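4. Ending or changing a Stonix household contents policy

This section explains how to cancel, suspend or amend a contents policy through the Sturkex customer portal. It applies to policies held directly with Stonix. Policies arranged through a broker must be ended through that broker.

4.1 Before you begin

Have the following ready:
- your policy number, as printed on the most recent schedule
- the password for your Sturkex account
- the bank details to which any refund should be paid
- the start date of your new policy, if you are moving to another insurer

Note: Tenants should check the lease before canceling. Many leases require contents or liability cover for the full term.

4.2 Canceling at renewal

1. Sign in to Sturkex and select My Policies.
2. Open the contents policy and select Renewal Options.
3. Choose Do Not Renew. The portal displays the last day of cover.
4. Select a reason from the list. This step is optional.
5. Confirm the request with the code sent to your registered phone.
6. Save the acknowledgment. It carries a reference number beginning with the letter K.

A request not to renew must reach Stonix at least 30 days before the renewal date. Requests received after that point are handled as mid-term cancellations under 4.3.

Caution: Stopping the direct debit at your bank does not cancel the policy. The premium remains due, and unpaid amounts may be passed to Kravets, the collection agent for all Stonix products.

4.3 Canceling mid-term

1. From My Policies, select End Cover Early.
2. Enter the date on which cover should stop. Past dates are not accepted.
3. Review the refund statement. An administration charge of 20 dollars is deducted from the unused premium.
4. Accept the statement, or select Return to leave the policy unchanged.

No refund is payable if a claim has been settled during the current policy year.

4.4 Amending the sum insured

Policyholders who wish to keep their cover but reduce its cost may amend the sum insured at any time. The inventory form is arranged by room, and everyday items such as tableware and games are entered as a single total for each room. Articles worth more than 500 dollars must be listed separately.

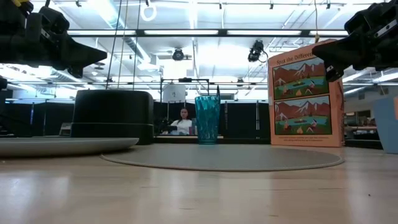 Figure 4. Household items on a table, with a "Spot the Difference" board at right.

To amend the sum insured:

1. Open the policy and select Inventory.
2. Update the total for each room.
3. Select Recalculate. The new premium appears beside the current one.
4. Confirm the change. A revised schedule is issued by email.

Note: The lowest sum insured available under this policy is 3,915 dollars. The portal rejects any lower figure and returns you to the Inventory page.

4.5 Requests by mail

Customers without a Sturkex account may send a signed letter to the address on the policy schedule. The letter must state the policy number, the full name of the policyholder and the requested end date. Use a tracked service and retain the receipt. Where a policy is held in joint names, both policyholders must sign.

4.6 If no acknowledgment is received

Check the Messages folder in Sturkex first. If no acknowledgment appears there, submit the request again and quote the date of the original. Disputes over the date of receipt may be referred to Skutatent, the complaints service named in your policy terms. Enclose a copy of the postal receipt or the portal reference number with the complaint.

For changes of address, see Section 5.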